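Speaker notes, student project night
3 Jan 2022

Slide 1. Title
Say thanks to the Benstead robotics club for the slot. Keep the intro short. The talk covers one class project, Castik, from June until now.

Slide 2. What we set out to do
Zokura is our senior elective. Each team picks a household chore and teaches an arm to do it. Ours was tidying a dressing table. Teams at Catterall did dishes and laundry, and we trade notes with them.
Ask the room who has used an arm before. If most hands go up, skip slide 3.

Slide 3. How the class works
Students drive the arm by hand first. Every run gets saved. Bad runs get saved too, in their own folder. The goal for the term was 600 good runs and we ended with over 1,000.
Mention that the first 80 had to be thrown out. The clock on one computer was wrong and the video did not line up with the arm positions. Pause here for questions, people always ask about this.

Slide 4. Picking a task
We started with lipstick caps. Too small. Then hair clips, which slid around. Brushes were the third try and the one we kept.

Slide 5. The brush task

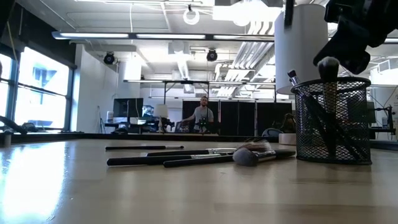 Brushes into a cup is the task we train on most. Handle goes down, bristles stay up. The hard part is the last inch, with the fingers right over the bristle head and other brushes already in the mesh cup. The ones still on the table are hard in a different way. They lie close together, and the big fluffy gray head overlaps its neighbors, so the order you pick them in matters. Point out the glare on the left side of the tabletop. Students should expect light like that to change through the day and record at different hours.

Slide 6. Results
Read the number off the slide: 60 test runs on the trained model. Play the clip, no sound. Say that most misses were at the rim of the cup and that a slower approach is next on the list.

Slide 7. What to do differently
Check the clocks. Write the task rules down before anyone records. Label folders the same day.
Leave the sign-up link on screen during questions.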